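Mabuza Cup

The Mabuza Cup is an annual college football rivalry game between Tosemine and Ircombe. It is played in October, and the host school changes each year. The winner keeps the trophy until the next meeting and has its score engraved on the base.

History

The schools first met in an informal game on a public field in Gukow, a town between the two campuses. The crowd was put at up to 1000. Regular play began two seasons later, after both schools joined the same conference. The series stopped for four seasons when Ircombe dropped its football program, and resumed when the program came back under head coach Anil Fernandes.

Fernandes ran the option and rarely threw the ball. His teams won six of the first seven games after the break. Tosemine changed to a spread offense under Tiago Rocha, a former Ircombe assistant, and took the next three meetings, including a 41-38 win in double overtime that sent it to the conference title game.

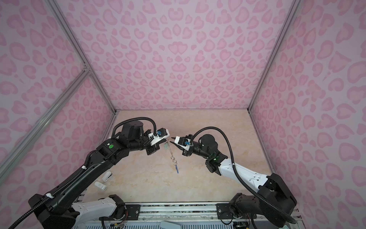
What happens to the cup if the game is canceled?
The previous winner keeps it for another year, and the game is not recorded in the series.

Trophy

The cup is named for the Mabuza ferry, which carried fans across the river before the highway bridge opened. The first trophy was a silver-plated bowl. It was damaged during a field celebration and is now kept at Tosemine. The present cup is taller and has a walnut base with space for 2000 characters of engraving. Ties were possible under the old rules, and after a tie each school held the cup for half a year.

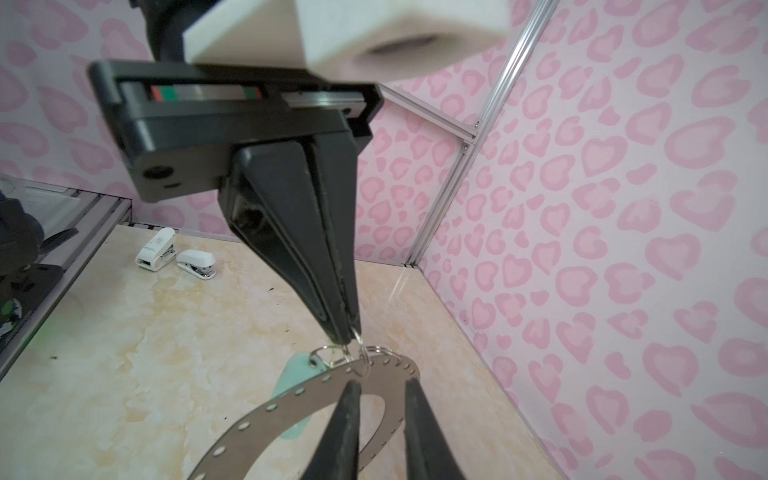

Key ring and perforated oval plate held by a gripper.

Records

The longest run from scrimmage in the series is 94 yards, by an Ircombe fullback. The single-game rushing record is 290 yards, set in the rain at Gukow, which still hosts the game when a home stadium is under repair. Tosemine holds the record for receiving yards by one player, with 127 in the first half alone of the double-overtime game. Neither team has shut out the other since the series resumed.

Broadcast

Student radio stations at both schools carry the game with separate announcers. Television coverage is regional. The conference moved kickoff from early afternoon to evening at the request of the broadcaster, and the marching bands now perform before the game as well as at halftime.

This article was last updated on 3 August 2026.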